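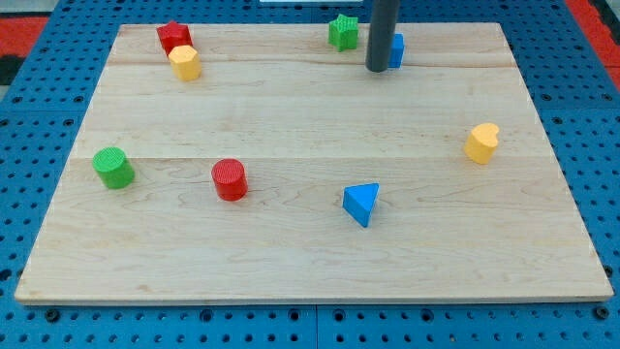

Anyone can get an arm to push blocks about for 300 quid these days, was the verdict of one regular at Trastero, and he had paid for a share of the parts. I went along to the open afternoon in March half expecting to agree with him.

Trastero is a shared workshop behind a tyre place, and the build is called Pomlow. It works over a board of coloured shapes – stars, cylinders, a heart – on blue pegboard, with one grey finger in view and no second one visible. So it pushes. The handout promised "household help". I asked which household and got a long answer about the wiring.

The log claimed 4,000 practice moves. Fine, but how many ended where they were meant to? That column had been left blank. I was told 53 hours had gone into the software and 2 winters into everything else, which I do believe.

Tea was good. Parking is hopeless after three o'clock, so take the bus. They open up again in May, and I'd go back if somebody fills in that column first.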